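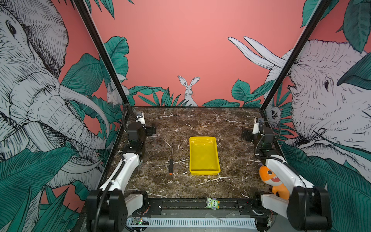
## The right arm let go again

6 March 2023

I said in October that the dropping fault was fixed. It wasn't. On run 841 the right gripper opened halfway through a move and stayed open until I cut the power.

The job is a simple one. Toys and tools go into the yellow tray, one at a time, with whichever arm is nearer. The screwdriver has never given any trouble. The plush shark has, and I blamed the shark for months. It's soft, it squashes when the fingers close, and I assumed it was working its way out of the grip.

So I took the shark out of it. I ran the right arm with nothing in the gripper, 50 times through the same path, and logged the finger position. It opened by itself on 10 of them, always with the wrist turned well over.

Tudor Buzatu came round and had the answer fairly quickly. The cable going up to the gripper was a bit short. When the wrist turned it pulled on the connector, the gripper motor lost its signal for a moment, and when it came back the controller treated it as a fresh start. A fresh start in the Fledar software means fingers open. I wrote that default myself and had forgotten about it.

The part that bothers me is the screwdriver. The same default was on both arms, and a screwdriver dropped from full height near somebody's hand is worse than a dropped shark. I had been reaching in to straighten things between moves with the motors live. I've stopped doing that.

What I've changed so far:

- longer cable on the right gripper, with a clip to take the strain
- after a lost signal the fingers hold where they are and the arm stops
- power off before anyone reaches in

I've done 20 runs since, all with the shark, and no drops. Petrică Voicu thinks the left cable is too short as well, only not by as much. I've ordered another length and will swap it when it comes. Until then the left arm is limited to half speed.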